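The Gray That Isn't One Gray

Mottled concrete-look surfaces have moved from restaurant bathrooms to ordinary kitchens, and most of the trouble they cause is settled before any material is cut.

By Mabli Eynon

A plain painted wall has one color and one sheen. A concrete-look surface has several of the first and should have only one of the second. Most complaints about these finishes come down to a confusion between the two: the owner sees a dark cloud and takes it for a stain, or sees a shiny patch and takes it for part of the pattern. Telling them apart is a matter of light and viewing distance, and it can be learned in an afternoon.

The look is produced in several ways. The oldest is cement itself, poured or troweled. After that come lime and gypsum plasters worked with a steel trowel, thin cement-based coatings applied over an existing wall, printed decorative laminate, printed porcelain, and paint systems in two or more tones. From across a room they can be hard to separate. Up close they behave differently, wear differently and are repaired differently, or in the case of laminate, generally not repaired at all.

Troweled finishes get their variation from pressure and timing. Where the blade passes over material that has begun to set, it compresses the surface and usually darkens it. Where it passes early, the surface stays more open and paler. A long stroke leaves a streak, a short turn of the wrist leaves a wisp, and places where two working areas overlap tend to come out darker than either. None of it can be reproduced exactly, even by the same person on the same wall.

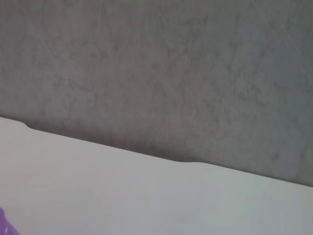
The eye reads a surface like this in layers. The large clouds register first, then the streaks, then the small specks and nicks. Good work has all three, at uneven intervals. Poor work usually lacks the middle layer, so that the wall looks either like fog or like dirt. In printed materials the middle layer is often the best part, and the weakness is repetition: the same wisp turns up again farther along at the same height.

Checking for repeat is simple. Ask the supplier for the repeat length of the pattern, in writing. If the run of wall is shorter than the repeat, there is no problem. If it is longer, ask whether panels can be turned end for end. Some patterns allow it. Patterns with a visible slope to their veining do not, and a single reversed panel will be noticeable from the doorway.

Color is a separate matter. Very few grays sold for kitchens are neutral. Most lean toward blue, green, violet or brown, and a mottled gray may lean in two directions within an arm's length. Pigment is one cause. The lamp is another, and so is whatever stands nearby. A white counter throws light back up onto the lowest part of the wall. A green tree outside the window will tint a pale gray for as long as it has leaves, and a sample approved in October may look like a different product the following June.

Perkwood, a small workshop that makes panels and worktops, no longer approves colors from hand-size chips. Customers take home two boards, each 22 inches on the long side, and keep them for several days. One is stood upright where the wall will be. The other is laid flat. The instructions that go with them fit on a card: look at the boards in the morning, at noon and after dark with the kitchen lights on, and do not hold them in your hand. A board held at chest height catches light it will never receive once installed.

The flat board and the upright board are cut from the same sheet, and customers routinely report that one of them is the wrong color. Horizontal surfaces take light from the ceiling and the sky. Vertical ones take it from across the room. The same gray can look a full shade lighter lying down, and this should be expected when a worktop and backsplash are ordered to match.

Where the two do not match, and the counter is white or nearly so, the line between them becomes the most visible line in the kitchen. Any wander in it will show. A white edge against a dark wall reads as a drawn stroke, and a dip the thickness of a coin is legible from several feet away. There are three ordinary remedies: scribe the counter to the wall, cover the gap with an upstand, or fill it with sealant. Scribing looks best and takes longest. Upstands are forgiving but add a second line. Sealant should be matched to the wall, not the counter, and tooled in one pass.

Shadow helps here. With lighting from above and in front, a soft dark band often settles along the bottom of the wall, just over the edge of whatever stands against it. That band hides small faults in the joint. Strip lights fitted under a wall cabinet and set tight to the back remove the shadow and, at the same time, rake the wall so that every ridge stands out. Moving the strip to the front of the cabinet is usually enough to correct it. On a flat printed panel the position matters less for relief, but glare becomes the issue.

Sheen is the thing to specify most carefully. A matte finish scatters light and lets the pattern carry. A satin finish sends back a reflection of the window, which cuts across the clouds and flattens them. Matte has its own cost, in that it burnishes. Rub one spot of a matte laminate or a waxed plaster hard enough and often enough and it will take on a polish, visible as a lighter patch when seen at a low angle. The usual culprit is an abrasive sponge, followed by enthusiasm.

To inspect a finished surface, work in this order. Turn off the overhead lights and use daylight from one side. Stand well back and note any area that draws the eye. Walk up to it and change your angle by a step or two. If the mark stays put and keeps its tone, it belongs to the color of the surface. If it brightens, dims or disappears, it is sheen or texture: a scratch, a burnished spot, a residue or a reflection. Pale thin lines are the hardest to judge, and a fingernail drawn gently across them is a better test than a magnifier. A scratch deep enough to matter will usually catch.

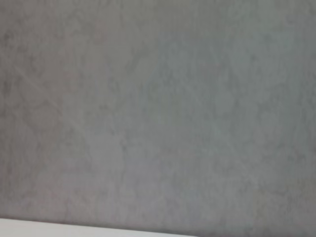 Close inspection has a drawback. At a few inches any mottled gray turns into weather, and an anxious owner can find a fault in every square foot of it. The trade convention that I follow is to judge the finish at normal standing distance in normal room light, and to go close only to identify something already seen from there. Contracts should say so. They should also say who decides.

Drenda, a plastering firm that does lime and cement coatings, asks its clients to agree on a reference panel before starting. It is made on the job, from the batches that will be used, and stays on site until the work has been accepted. The client may object to anything on the wall that falls outside the range shown on the panel: a cloud darker than the darkest one, a streak longer than the longest. Everything inside the range is accepted in advance. The firm allows 20 days for the coating to settle in color before that comparison is made.

Repairs depend on the material. Lime plaster can be patched, but a patch will have edges, and it is often better to rework a whole section from corner to corner. Thin cement coatings can sometimes be abraded and resealed. Paint effects are the easiest to touch up if the original tones were recorded, and close to impossible if they were not. With laminate, a small chip can be filled with colored wax or hard filler, and a mottled pattern is kind to such repairs. Use two shades of filler, neither of them a perfect match. A single matched shade tends to sit in the pattern as a dot.

Cleaning should be dull. Use a soft cloth, warm water and a little dish soap, then a second cloth with plain water, then a dry one. Most of the haze people describe on gray surfaces is soap left behind by skipping the second step. Vinegar and lemon should be kept off lime and cement. Oil should be wiped away promptly wherever the surface is porous, and a drop of water left for a few minutes on an inconspicuous area will show whether it is: if the gray darkens under the drop, the sealer needs attention.

Two ranges often compared by people shopping for this look are Moroz and Emer, and they make a useful lesson in reading a sample. Moroz is cooler, with fine dark veining gathered in clusters and wide quiet areas between. Emer is softer and greener, with low contrast and almost no line work. On a hand-size chip the first looks busy and the second looks blank. Over a long wall, the clusters in Moroz spread out and become calm, while Emer needs all the area it can get before its variation shows. Behind a short counter, broken up by outlets and a range hood, Emer may as well be plain gray paint.

Small kitchens therefore tend to do better with the stronger pattern, and large ones can take either. The practical check is to mask off a full-size sheet with brown paper, leaving exposed only the shape that will remain visible once cabinets and appliances are in. Suppliers will usually allow this in the showroom if asked. Bring your own tape, the low-tack kind, and take it off slowly.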